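How many examples for a funnel and bowl task, and what counts as a good one?

Posted in Robot Learning – Beginners
December 2020

Müzeyyen Sönmez

We are a small group recording examples with a hand-held gripper that has a camera on it. A person holds the tool and does the task, and the recordings are used to train a policy. The first task on our list is pouring dark granules into a glass jar through a funnel. The second is taking the lid off the jar and putting it back.

We have 2,193 recordings so far, nearly all of the first task. The policy gets to the bowl most of the time, but it is poor with the funnel. It tilts too early or stops short of the jar. My colleague wants to keep recording until we have double the number. I would like to know if the number is the problem before we spend another month on it.

One moment from the funnel task:

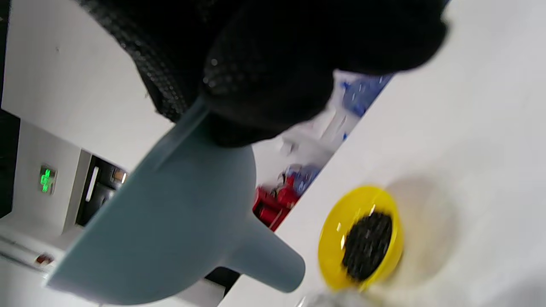 Gloved hand on the rim of the funnel, granules in the yellow bowl.

We use the same table and the same bowl for every recording. The person doing the recording changes, but everyone got the same written steps. Each recording is cut by hand at the start and the end, and we throw out the ones where something falls on the floor. The files are kept in Pendier, if that matters to anyone.

My questions are these. Is it normal to need more than this for one task? Should the bowl and jar be moved between recordings? And do we keep the ones where the person fixes a mistake partway through?

3 replies

Kevin Costello

You need more data. We had the same trouble and it went away with more data. Don't bother moving things around until it works in one spot.

Meron Yilma

I don't agree with the reply before mine, or at least not with the order of it. I worked on a similar set at Flondcombe and we ended with 2,796 recordings across two tasks. The first half was almost useless to us. Everyone had put the bowl down in the same place out of habit, and the policy learned the place instead of the bowl.

Before you record any more, take a batch of what you have and look only at the first picture of each recording. Put them side by side on one screen. If the bowl is always in the same part of the picture, you have your answer about moving it. Look at what is behind the table too. A camera on the tool picks up a lot of the room when it is held low, and the policy can use a door or a water dispenser to work out where it is. That is fine until you change rooms.
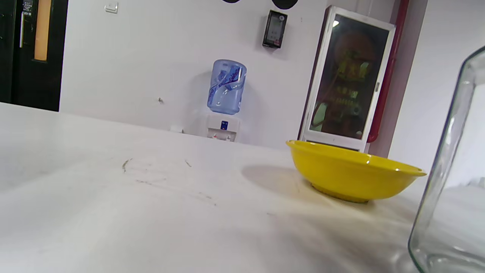
What I would change first

Move the bowl and the jar before every recording. Small moves count. We had a sheet of positions taped up next to the table and the person took the next one on the list.

Start with the tool in a different place and at a different height each time. If every recording starts from the same spot, the policy has no idea what to do when it drifts off the path.

Keep the ones with a fixed mistake, as long as the fix is clean. If the person misses the jar, backs up and lines up again, that is worth having. If they stop and think for several seconds with the tool hanging in the air, cut it or drop it. Long pauses taught our policy to pause.

Tilting too early is often a timing problem. Check that the camera and the gripper readings line up. Ours were off by a small amount and it looked just like what you describe. Open and close the gripper in front of something plain and compare the two by hand.

I would do 6 short sessions with these changes, train again, and only then decide about doubling.

Tiruwork Kahsay

Agree with Meron on moving things. I want to add something about the lid, because you said that task is next and you have hardly started it.

Clear glass is hard. The lid takes on whatever is behind it, and its edges change every time the tool moves. Ours was a thick one with a wide flat part and a rounded knob, and the policy kept closing on the wrong part of it. Vary how the lid is lying before you start, including upside down if you expect it to be put down that way.

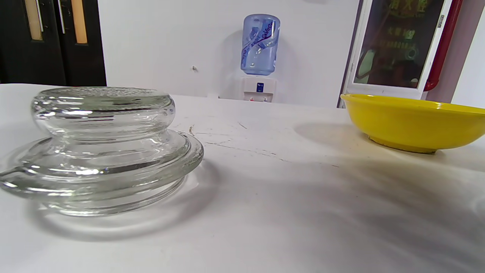
Clear glass lid upside down on the table, with the yellow bowl to the right.

Two other points. Write down who recorded each example. When one person's recordings turn out to be too fast, you can take them out without going through the whole set. And keep your table the same color for now, but don't clean off every mark on it or add new ones as guides. We had tape marks on ours and the policy went looking for the tape.

Elie Moussa wrote up a checklist for glass objects in the Alemneh thread last November. It is long, but the part about lighting is worth reading.

Müzeyyen Sönmez

Thank you. I checked the first pictures the way Meron described and the bowl is in nearly the same place in all of them. We will start with the position sheet this week and look at the gripper timing after that. I will post here again when we have trained on the new sessions.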